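Is the Kinivano winter pass worth it for one long weekend?
Posted in Trip Planning, August 2022

coppens_south
We normally go somewhere hot and this time we're thinking snow. The booking page for Cliltmont keeps pushing the Kinivano pass at $82 a head, "unlimited" shuttle and trails. We'd be there three nights. I don't ski, my wife snowshoes a bit. I can't find anywhere what a single shuttle ride costs, and that makes me suspicious. Has anyone paid as they went?

plivus
Get the pass, it's great. We used it every day and never had to think about tickets.

frostheave14
I'd want to know how many days the person above stayed. We went for a long weekend and paid cash. The shuttle was $6 each way and the snowshoe trails were $17 for the day, gear not included. Do your own sums, but two trail days and a few rides didn't get either of us to 82. "Unlimited" also stops when the last bus does, and the last bus was early. The lower loop had no gate and no one asking for a ticket when we walked it.

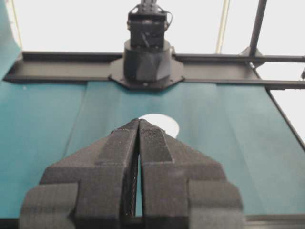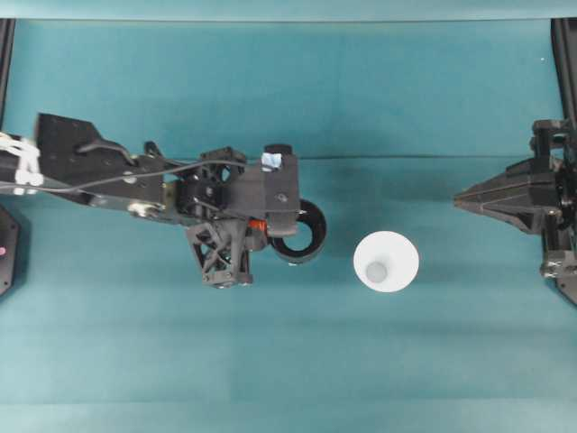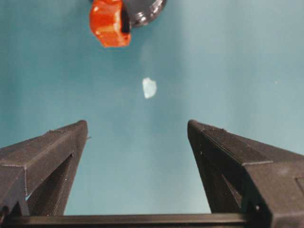
The one case where I can see the pass paying off is a full week with trails every day. Even then, read the blackout dates before you hand over a card number. Ours were in small type under the refund policy, and the refund policy was mostly a list of reasons you can't have one. Prices may have gone up since we went, so call the Cliltmont desk and make them quote you the single fare. They do have it, they just don't volunteer it.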